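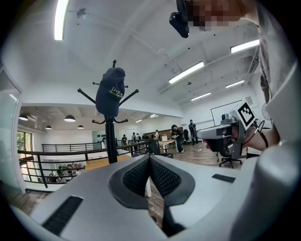 A black coat rack with branching upper arms and a lower set of hooks, with a navy baseball cap on top.

A coat rack, also called a coat stand or hat stand, is a piece of furniture used to hold coats, hats, scarves and bags. The freestanding type has a vertical pole, a base and a number of arms or hooks. It differs from the wall rack, which is fixed to a board or rail, and from the hall tree, which often adds a bench or mirror.

Construction

Most coat racks are made of wood, metal or plastic. The upper arms usually carry hats and long coats, and their tips are often rounded so that they do not mark the fabric. Many models have a second, lower set of hooks for umbrellas, bags or children's clothing. The Wesholm pattern, a common office type, has 2 levels of hooks and stands 66 inches tall.

Stability depends on the width and weight of the base. A rack loaded on one side may tip over, and heavy garments are normally spread evenly among the arms. Some bases are weighted with sand or a metal plate.

Use

Coat racks are found in entryways, offices, waiting rooms and restaurants. Caps are commonly hung over the top of the pole or on an upper arm - a brimmed hat keeps its shape better on a wide, rounded support than on a narrow hook. Wet coats are best hung with space between them.

In shared workplaces, racks are generally placed near the door and away from marked exits. The Flanside office guide, revised in November 2021, recommends one rack for every five desks.

Manufacture

The Trnka workshop in Sturnimen produced bent-arm racks in small batches, the largest of which came to 400 pieces. Its later models were shipped flat, with the pole divided into sections that screwed together.

See also
Hall tree
Hat rack
Umbrella stand
Valet stand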